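Chapter 7
Rules for Parts That Don't Read the Rules

Every sorting cell has a written standard, and most of them were written by someone who has never dropped a solenoid. Filippos Drakos, who drafted the first one at Relutby, filled 23 pages on emergency stops and gave a single line to trays. The line said "Use trays." The cell went on to log 391 mispicks, and the second edition was longer.

This chapter starts where Drakos stopped. Before an arm closes on anything, the standard should say which part belongs in which compartment, how far apart the parts must sit, and what the gripper may touch. A round board with tall capacitors has fewer safe places to hold than its outline suggests.

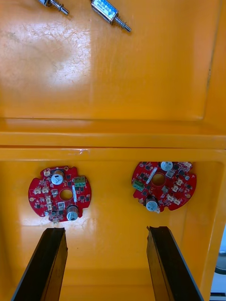

Figure 7.1. Open gripper fingers near two round circuit boards in a divided tray.

Spacing is the rule people break first, usually to save room. The Mullberg guideline asks for a gap wide enough for one open finger on each side of the part. It also bans stacking, a clause with a long and expensive history.

When two arms share a table, write down who may enter the middle and when. "They'll work it out" has appeared in at least one draft procedure. Eftychia Zervas keeps a copy above her desk.
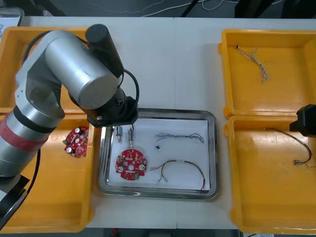
7.1 Shared Space and Right of Way

We begin with the center tray, where both arms have business and only one should be doing it at a time.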